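Tableside call buttons, keep them or ditch them?
Small Cafe Owners Board > Front of House

virgilio_d
Joined: July
Posts: 6

Hi everybody, long time reader and not much of a poster, so please be gentle with me. I'm Virgilio Dagdag, and my sister and I run a 237 seat family restaurant called Uvis, on the ground floor of an old furniture showroom. We do breakfast through early dinner, lots of grandparents, lots of birthday parties, and a very loyal crowd that comes for soup and stays until we start stacking chairs.

Our booths are deep and the backs are tall, and from the server station you really can't see who is looking around for help. So this summer we bought a set of those little tabletop call buttons with the menu card stuck in the top. You press one, it beeps at the station, somebody goes over. We went with the Dekance kit and paid $1721 for everything, including the wrist receivers, and I have been going back and forth in my head about it ever since.

Do your guests like them? Do your servers? And where on the table do you put the things? My sister wants them against the wall, I want them by the aisle, and we have had this conversation more times than I'd like to admit.

soupandsandwich
Posts: 309

Welcome, Virgilio! We've had buttons for two years (the Plineo ones) and I would not go back. Our older guests took to them right away, which surprised me, because I had been so sure they'd find them rude. One lady told me she has always hated waving at people and now she doesn't have to. The servers grumbled for a week or two and then stopped.

Position wise, we keep ours on the side of the table away from the kids. If a four year old can reach it, a four year old will press it, and they will press it all through lunch with the biggest smile you ever saw.

marta_from_the_annex

I'm going to be the grump here, sorry. I took ours out. I felt my staff stopped looking up. They'd wait for the beep, and a table with empty water glasses just sat there being polite, and those are the very people who will never push a button. A good server sees the glass. I know it's harder with high booths, I do sympathize, but I'd rather move the server station or add a mirror before I'd put a gadget on every table.

Also they get sticky. Syrup gets down around the buttons and you need a toothpick to get it out.

soupandsandwich

Marta, I hear you, but that sounds like a training thing to me. We still do a walk of the room every few minutes, buttons or no buttons. The beep is for the stuff in between.

marta_from_the_annex

Maybe so! I've been at this a long time and I'm set in my ways. I will say that the walk of the room is the first thing to go when it gets busy, at least in my place, and busy is when you'd want it most. But if yours keep it up then good for them, and good for you.

booth_and_barrel

Somewhere in the middle here. We use them in the back room only, and I love them there. Out front we just look at people.

Virgilio, the thing I'd ask is what your card looks like. We started with the whole menu on ours in tiny type and folks were picking the stand up and holding it to their noses. Now it's soups, drinks and desserts and nothing else. Dessert orders went up, too. I can't prove it was the card, but I like to think so.

Get the cards laminated or buy the slip covers. Plain paper lasts us around two weeks.

virgilio_d

Thank you all so much, this is more help than I expected. Marta, I read your post out loud to my sister and she said "that woman is right," so you have a fan. We've agreed that the walk of the room stays no matter what.

booth_and_barrel, the card is a sore subject. Ours is green and white with far too much on it. I'm going to steal your soups, drinks and desserts idea and have my nephew lay it out again, with bigger type.

As for where they go, I spent a good part of this morning at a booth just shuffling things around, and I think I've come over to my sister's way of thinking (please don't tell her).

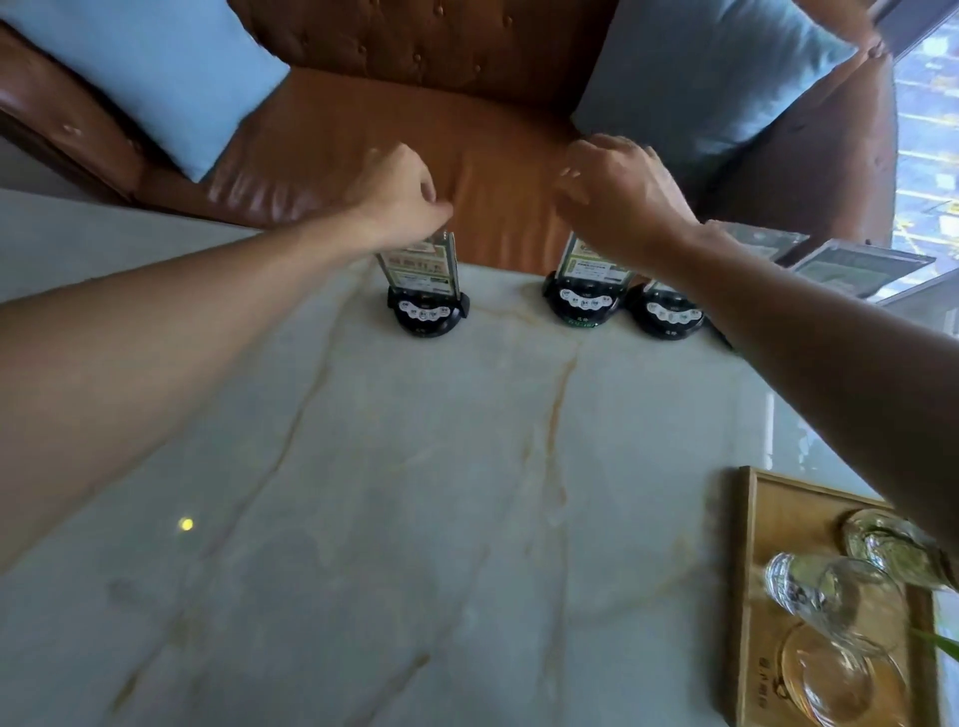 The aisle side is where the plates come in, and once I pictured a server with three hot bowls trying to get past a plastic stand, I gave up on my argument. Toward the leather they're out of the way of elbows and you can still get a finger on the button without standing up. I do worry about somebody sliding along the seat and dragging a sleeve over them. Has anybody tried those little grip pads on a stone top? The surface is beautiful but everything slides on it, I've had saltshakers end up in laps.

soupandsandwich

Yes to grip pads, but get the clear silicone ones. The black foam kind left a ring on one of our tables and it took me an afternoon with baking soda paste to get it off. I'd test one on the underside first if your tops are real stone.

marta_from_the_annex

Please tell your sister hello from me. And don't let anybody use vinegar on that marble, it will etch. I use a drop of dish soap and warm water and dry it right away with a soft towel. For the leather we've been using Dantas cream twice a year and it has kept the seats from cracking where people slide in.

booth_and_barrel

Seconding no vinegar. Lemon wedges are just as bad, we keep them on a saucer now.

virgilio_d
19 Oct 2023

Quick update for anybody who finds this thread later. Clear pads are on, and the stands stay put unless you really shove them. The new cards are at the printer. One of our servers still thinks the beep is too loud and has hers turned down as low as it goes, so I'm trying to find out whether the receivers can be set to buzz. If anyone has the Dekance manual in English, would you send me a message? Ours came with one page and it's mostly about the charger.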